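Kindley Robotics Club: News from the Workshop

April 29, 2022

Our spring project has now reached 277 recorded demonstrations, and we would like to tell the parents and supporters how it goes. The students are teaching a two-arm robot to handle ordinary things from the house. They do this by showing it the task many times with their own hands, using a pair of hand-held grippers.

This month the task is the storage container. It stands in the middle of the table with the lid on, and the student must bring one gripper to the left side and the other to the right side, then close them at the same moment. It sounds easy. In the first week many students closed one hand too early, and the container turned on the table. Now they count together in a quiet voice, and the result is much better.

We have 11 students in the group this term. They work in pairs: one holds the grippers and the other writes the log. After 28 demonstrations the pair must change places, also if they feel they are in a good rhythm. Wrists become tired before the student notices it, and the movements become shaky.

The log was the least popular part of the work, but in the last two weeks the students found a mistake with its help. A small group of recordings had the wrong start position. They were taken out and made again, which cost us one full afternoon.

We thank the Zieliński Foundation for the grant of 1,459 dollars. It paid for cables, a second set of gripper fingers and a better disk for the recordings. The students have named the training program Bistix, and they ask us to write that the name has no meaning.

In November we hope to show the finished work at the Virnex Student Fair. Before this, the club will continue with containers of other sizes, and later with folding a towel.

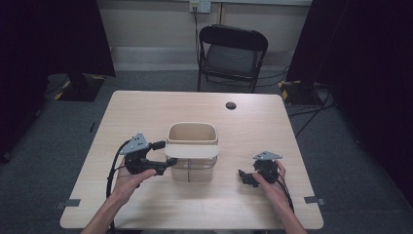
How to Visit the Club

Parents are welcome in the last half hour of each meeting. Please write to the club office one day before, and wait at the door until a recording is finished.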